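3.2 Surfaces next to the laundry area

In most of the homes we studied, the table nearest the washing machine was not bought for laundry. It had been a desk or a kitchen side table first, and it took on other jobs once it stood near the machines. Residents in Ommont and Clerel kept a diary of what was put down on this table and when it was cleared. The diaries gave 421 entries over 8 weeks, starting in February.

Clothes made up a smaller share of the entries than we had expected. Food and tableware came up again and again, mainly fruit, bowls and cups left on the way to or from the kitchen. Residents in Clerel wrote that they moved such items to one side before folding and put them back afterwards. In Ommont the table was more often cleared fully, and the items went to a shelf or rack close by.

The type of table also mattered. Standing desks were raised for folding and lowered for other work, although 2 households left theirs at one height throughout. Open racks placed on the tabletop took up room at the back but kept small items off the folding area. Solid boxes were used less, as residents said they forgot what was inside.

Figure 4 shows a table of the standing-desk type with a yellow bowl and a banana-shaped item on the top and a black wire mesh rack at the back right. The two front-loading machines are on the far left.
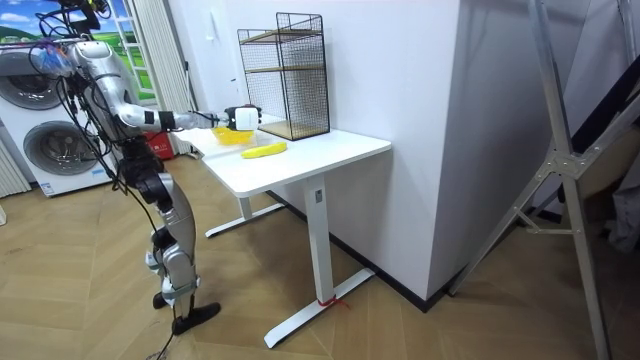 Source: Zamness household surfaces study. Photo: Katene.

Figure 4. White table with bowl and mesh rack, laundry machines behind.

The rack has two wooden shelves, one in the middle and one at the bottom. We coded items on racks of this kind separately from items on the tabletop, as the diaries treated them as put away. Bowls were coded as tableware whether or not they held food.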